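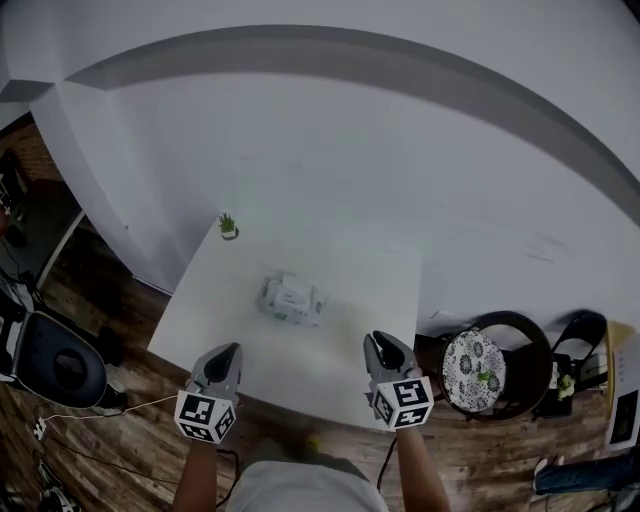
Notes by Upendo Mabula
December

Indoor plants die from overwatering more often than from any other cause, and most of this week's material is about why. Roots need oxygen as well as water. In a well-structured potting mix the larger pores drain after watering and refill with air, while the smaller pores hold water by capillary action. If the mix never drains, the roots are starved of oxygen, fine root hairs die back and rot organisms move in. A small potted succulent with spiky leaves, like the one in the white pot near the corner of the table, belongs to the group that suffers first, as succulents store water in their tissue and draw on the soil slowly. Ferns and peace lilies sit at the other end of the range.

Terms to know

Field capacity: the water a mix holds once free drainage has stopped.
Permanent wilting point: the moisture level at which a plant can no longer recover overnight.
Air-filled porosity: the share of the mix's volume occupied by air at field capacity.
Perched water table: the saturated layer that stays at the bottom of any container after drainage.

The perched water table is the one students get wrong in the test. Its depth depends on the mix, and a given mix will hold the same depth of saturated material in a tall pot as in a shallow one. A shallow pot therefore has a greater proportion of its volume saturated. Gravel at the base does not fix this - it moves the saturated layer up, closer to the roots. Use a coarser mix throughout, or a deeper pot.

Measuring by weight

Weighing is the most reliable method available without lab equipment. Water the pot thoroughly, let it drain until dripping stops, and record the weight. Weigh it again when the plant is due for water. The difference is the water used by the plant plus what evaporated from the surface.

Worked figures from Faraji Mosoti's bench at Villthorpe: a drained pot weighed 1,346 g. When next due for water it weighed 846 g. Water lost was 500 g, or 500 mL, as a millilitre of water weighs very close to one gram. Plastic and glazed pots lose almost nothing through the sides. Unglazed terracotta does, so don't carry a figure over from one to the other.

Light and season

Water use follows light. A plant moved from a north-facing window to the middle of a room will use far less water, even at the same temperature. (North-facing is the bright side here. Older textbooks in the library were printed for northern hemisphere readers and have it the other way round.) Feed only while the plant is making new growth, and flush the pot with plain water now and then to clear built-up salts. A white crust on the rim or the soil surface is the usual sign that this is overdue.

For next class

Read chapter 8 on container media. Bring your weight records, in grams, with the pot material noted beside each entry. Obadia Mohamedi is taking the propagation prac, so send any questions on cuttings to him.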